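Leave the Tape on the Table

Most cells that handle small parts get a clean work surface for the customer visit and keep it for nine months. After that the surface is worn, the marks on it no longer agree with the program, and the operators have learned to set parts down by eye. I have looked after a block-sorting cell at Graravov through two rebuilds, and my view is that a cheap surface, replaced often, does more for a cell than a machined plate that is too expensive to touch.

Our table is covered with brown kraft paper and divided with blue painter's tape. When the cell was handed over, the integrator, Hondia, quoted an engraved aluminum top. We declined it. The quote was reasonable and the drawing was good. The trouble is that an engraved line stays where it was cut, and the arm does not. Every time the gripper comes off for a finger change, the tool center shifts a little. Every time the base bolts are checked, it shifts again. With an engraved top the program has to chase the lines. With tape, we teach the arm first and lay the lines to match.

The order matters. Paper goes down and is pulled flat. The arm is sent to its corner points at low speed, each point is marked in pencil, and the tape is run between the marks. The long middle strip goes first and the cross strips follow it. A strip with a torn end or a slight curve is acceptable as long as the cell it borders is larger than the part by a clear margin. I have seen technicians spend a whole shift straightening tape that the controller will never read. The tape is for the person resetting the blocks.

The foam deserves the same attitude. A scuffed cube still grips. A cube with a crushed edge does not grip the same way twice and should go in the bin, even if the color is fine. We log grip faults against the block as well as against the fingers, and of the last 44 faults, 33 were cleared by changing the block. Ronix, who supplied the fingers, had already shipped us a second pair by the time we worked that out.

The cable is where I would spend the money saved on the table. A gripper cable has to have slack at the wrist, and slack wants to catch on something. Ours is coiled and leaves the gripper in a wide loop. We inspect it every 2000 cycles, with the wrist turned to both ends of its travel, and look for flattening at the bend and for rubbing on the housing. The Venkataraman checklist we inherited puts this under annual maintenance. A year is far too long for a part that moves on every pick.

The objection I hear is that paper and tape look temporary, and that a temporary-looking cell is treated carelessly. I have not found that. People will relay a strip of tape in two minutes when it lifts. They will work around a bad plate until November and mention it at the budget meeting.
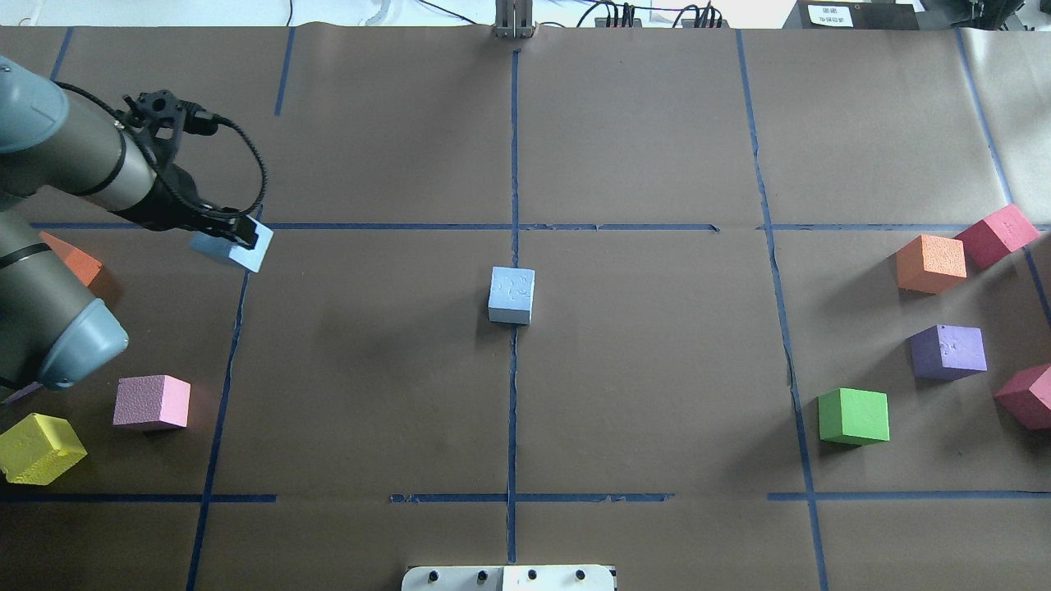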